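Fudham Opens Toy Sorting Room at Trukberg Family Center

TRUKBERG, June 2, 2003 -- Fudham, the household storage company, today announced the opening of a toy sorting room at the Trukberg Family Center. The room will be open to families and child care staff five days a week, free of charge.

Visitors may bring toys from home or from the classroom and sort them at large tables into divided bins, with soft toys kept apart from blocks, game pieces and other small parts. Staff members will be present at all sessions to give advice on labeling and on choosing a container of the right size.

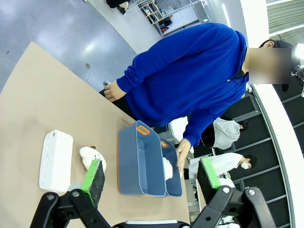
Sessions last three hours and are limited to 15 people. Toys that families no longer need may be left at the front desk, where they will be checked and passed on to local playrooms.

"Parents tell us that toys pile up faster than they can be put away," said Margaux Vasseur, director of community programs at Fudham. "A table, a few bins and a free morning can make a real difference."

The program follows a trial held in March at the company's Hattar office -- 100 families took part. Liên Hoàng will serve as room manager.

Places may be reserved in person at the Trukberg Family Center.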